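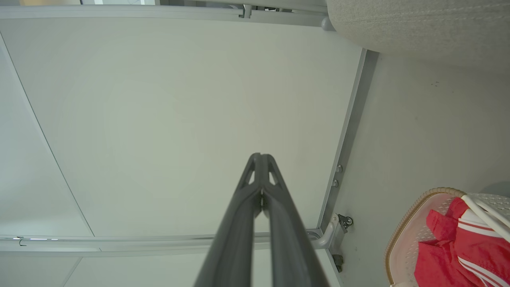

*Off-white panel, light gray metal rails*

# fallstead-panels

Hi! These are my notes and measurements for the panel-and-rail setup I've been fussing over since October. I just wanted one place for all of it (my notebook was getting silly).

- `rails.csv`: lengths, plus where the brackets and bolts go
- `panels.csv`: sizes and seam gaps, in mm
- `todo.md`: long, sorry!

Version 2 fixes the swapped columns in `rails.csv`. Rows 7 and 10 are still guesses, so please measure before you cut anything!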